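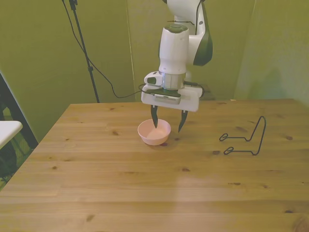 Does a smaller bowl make people eat less at home? In our households it made them go back for seconds.

4.2 Second helpings

Published advice on bowl size tends to assume that a person fills the bowl once and then leaves the table, a view that could only be held by someone who has never met a pot of soup. We asked 21 households in Astbridge to swap their usual bowls for small ones for ten weeks and to keep a diary of every serving. The diaries gave us 2910 usable entries, plus one recipe for lentils and a complaint about our handwriting.

Figure 3. Small bowl, pale pink.

Servings shrank, as expected, and their number rose to match. The effect was strongest at supper and weakest at breakfast, when most people were late for something. Jelletti (the noodle dish, a local favorite) was refilled more often than any other food. Wijesinghe's earlier diary work in Tijani found the same pattern with rice, though his households were allowed to keep their own spoons - a freedom we came to envy.

Two households dropped out in January. One gave no reason, and the other had gone back to an heirloom tureen dated 1867, from which all four members were eating directly. Their entries up to that point are kept in the analysis.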